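4.2 Do retired numbers change how supporters remember a player?

The claim that retiring a shirt number keeps a player's name alive is repeated so often in club histories that it is rarely tested. Magyar's study of the Treris ice hockey club is the usual source, and we are not persuaded by it. She asked 279 season-ticket holders to name the wearer of each retired number, and took the high share of right answers as proof that the ceremony had done its work. But the club hangs the names from the roof. Supporters at Treris look at them every home game, and a survey filled in at the rink is a poor test of memory.

Leblanc's figures from Gredilitz are better, although they have been read too generously. Her 129 replies came by post, away from any banners, and the gap between retired and unretired numbers shrank a good deal. She puts what remains down to the honour itself. We would put it down to the players, who were the best known at the club before anyone thought of retiring anything.

Our own postal survey drew 2114 replies from supporters of Cikimstead and Kristiansen, two clubs with opposite habits. Cikimstead has retired eight numbers. Kristiansen has retired none and hands old numbers to new signings without fuss. If the usual claim held, Cikimstead supporters should have done far better at naming players from before their own time. They did not, once we allowed for age and years of following the club.

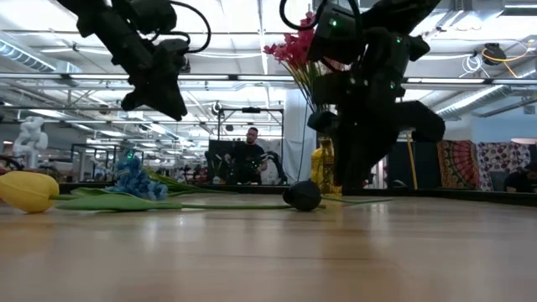
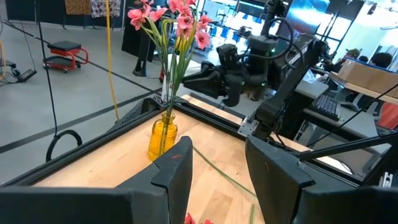

Figure 3. Two views from one place: two black robot arms over a light wooden tabletop (first), and pink artificial flowers in a small amber-yellow vase (second).

It may be objected that supporters who answer surveys are keener than most, and so would know the names in any case. We accept this, but the same complaint applies to both earlier studies, and neither author raises it. A harder problem is that Kristiansen supporters argue constantly over who wore a number best. That may do more for a forgotten defenceman than a banner does, though we have no measure of it and would distrust anyone who offered one on the present evidence.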